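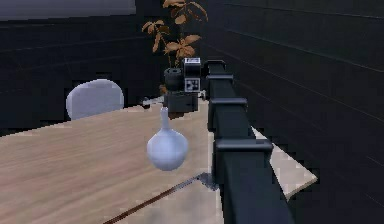 The light wooden table at Tretwood.

We left Drirkach a little after eight in the morning and reached the Tretwood flooring mill before the gate was open. The mill runs one open day a year, in October, and this was the first time I had managed to get a place. Groups are kept small and you have to give your shoe size when you sign up, so that a pair of steel-toe overshoes is waiting for you at the door. Mine were a size too big but they stayed on.

Our guide was Periklis Koutsoukos, who runs the drying side. He started us in the yard, where the boards are stacked with thin strips between the layers so air can get through. Most of what they buy is oak and ash. The ash comes from a sawmill at Ocampo and the oak from wherever they can get it at a fair price. Boards sit outside under a roof for several months and then go to the kilns. There are 7 kilns, and two were shut down for new door seals when we were there.

The kiln talk was the longest part of the tour and for me the best. Koutsoukos had a box of ruined pieces that he passed around: cupped boards, boards with cracks at the ends, and one that looked fine until he showed us the honeycomb of splits inside where it had been sawn through. All of them had been dried too fast. A full load takes around 37 days, and he said the temptation to shorten that is always there when orders are late. They check moisture with sample boards that are pulled and weighed by hand.

From there we went through to the planer hall. It is loud, and the ear protection they give out is needed. You can't hear the guide, so he had us stop at a yellow line for a few minutes and answered questions on the other side of the wall. The shavings are sucked up and burned to heat the kilns. 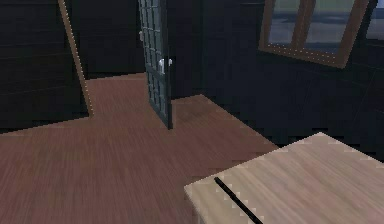

The finishing shop is a different sort of place, quiet and warm, and it smells of oil. Thodoris Sarantis has charge of it. He explained the difference between hard wax oil and lacquer more clearly than anyone at the store where I bought my own floor. Oil can be patched in one spot. Lacquer wears longer, but once it goes you have to sand the whole room. He does not recommend white oil on oak for people with dogs — the dirt gets into the grain and stays there.

Lunch was soup and bread in the canteen, included in the ticket. After that there was a sale of leftover packs in the loading bay. Prices were good but the packs are odd sizes, so bring your measurements. I bought 2 packs of ash for the hallway closet. The invoice number was 3831, which I mention only because they ask you to quote it if any boards turn out to be damaged, and one of mine was. They sent a replacement within the week and did not ask for the old one back.

Parking is on the grass behind the kilns and gets muddy. The bus from Drirkach stops at Zindton, and it is a long walk along the main road from there with no sidewalk for the last part. The tour takes most of the morning, with very few places to sit down before lunch. Sign-up for next year opens in the spring.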